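October, morning, Trevar bench

Continued with the re-proofing trial. Yesterday I finished the wash of the fabric strips, and they hung over the night on the line next to the window. All of them feel dry to the hand, but I weighed them twice to be sure and the second weight was the same.

Strips are cut from the Meinecke roll, 100 mm wide and 400 mm long. Bath was the Wedley wash-in liquid, the old bottle. I noticed that the bottle had a layer on the bottom, so I shook it well before pouring. For the next batch please open the new bottle and write the opening month on the label, I could not find it on this one.

Drop test: I put the water from the pipette on each strip, laid on the tilted board. On the unwashed strips the drops roll away. On the washed but not proofed strips they go flat and leave a dark spot. The proofed ones are between, good in the center and weak near the cut edge. I think the edge takes water from the side, and I should seal it with tape before the bath. Strip 13 was creased when it went in and the crease line wets first. I keep it separate.

This result about the crease bothers me, as the strips are flat fabric and the real garment is not. Quilting stitches, pockets and the zipper all make places where the surface is not even.
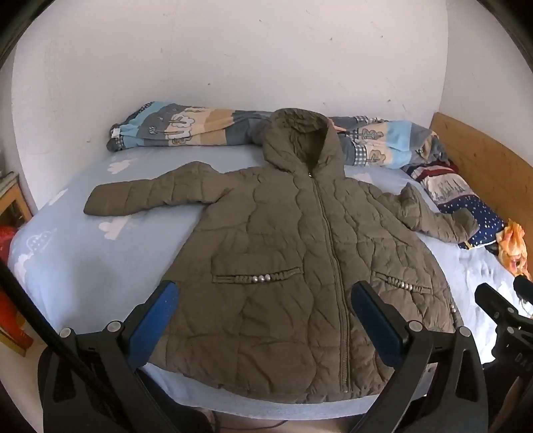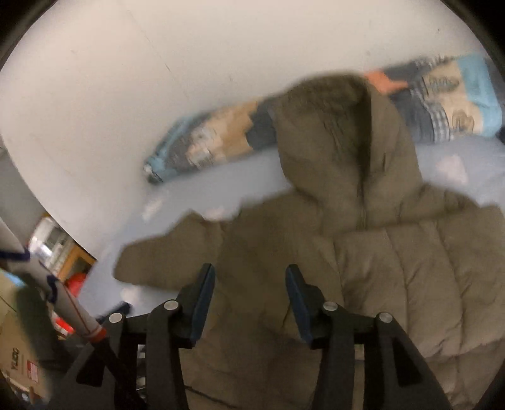 Puffer jacket laid out on the bed, hood at the top.

For a quilted piece I would do the drop test at least on the seam, on the middle of a puffy part, and on the hood. Stitch holes are a separate question and I don't want to mix it with the coating.

Afternoon: repeated 2 of the proofed strips with taped edges. Better at the edge, the center is the same as before. Then the hot plate was needed by the others, so no heat setting today.

To do:
- heat setting of the taped strips, low first
- ask Clerkevcombe if their water is hard, their strips came out worse than ours with the same bath
- new pipette tips, the small ones are finished
- clean the tilted board, there is glue on the left corner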